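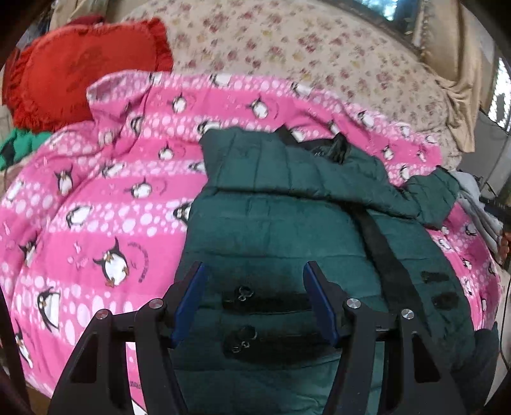 Faut-il ranger les vestes matelassées dès les premiers beaux jours ? Mieux vaut attendre que les matinées fraîches soient bien finies, puis les laver, les laisser sécher jusqu'au cœur et seulement ensuite les plier.

Notes pour la causerie du lundi, salle Vallano

Bonjour à toutes et à tous, merci d'être venus, et merci surtout à celles qui ont apporté leur propre linge (on le déballera tout à l'heure, gardez-le près de vous pour l'instant !).

Commencer par le lit. Leur dire que je plie toujours sur le lit, jamais sur la table, parce qu'une veste matelassée prend de la place et qu'on a besoin de l'étaler de tout son long avant de la toucher. Une couverture polaire dessous fait très bien l'affaire : le tissu accroche un peu et le vêtement ne file pas vers le bord. La rose à pingouins et à pois blancs convient aussi bien qu'une unie, et elle met de bonne humeur.

Parler des coutures. Sur un matelassage horizontal, on lisse dans le sens des boudins, de la main à plat, sans appuyer. Laisser un silence, faire le geste, attendre que tout le monde l'ait fait.

Ensuite le pliage. On ferme, on rabat une manche, puis l'autre, on remonte le bas vers le col et on s'arrête là. Insister : deux plis suffisent, trois c'est déjà trop, le garnissage n'aime pas être tassé tout un été. Ma vieille housse Lundix est trop petite et je m'en sers quand même pour les écharpes, raconter l'histoire si l'on a le temps.

Passer aux couvertures. La polaire se lave à l'eau fraîche, sans adoucissant, et sèche sur un fil en une après-midi. Pour le couvre-lit fleuri, c'est une autre affaire, surtout s'il est ancien : je le secoue à la fenêtre, je l'aère, et je ne le lave qu'une fois l'an, en octobre.

Les coussins à volants : demander qui en a chez soi, il y a toujours des mains qui se lèvent. Redresser le volant aux doigts pendant qu'il est encore humide, le fer l'écrase.

Et les rideaux de satin, si la question vient (elle vient toujours) : on les décroche à deux, on les porte sur les bras, on ne les met pas en boule dans un panier.

Pause à 11 heures, le café est au fond. Distribuer la feuille Tetport avec les symboles de lavage, j'en ai fait tirer 400, prenez-en pour vos voisines. Après la pause, chacun sort sa veste et on plie ensemble.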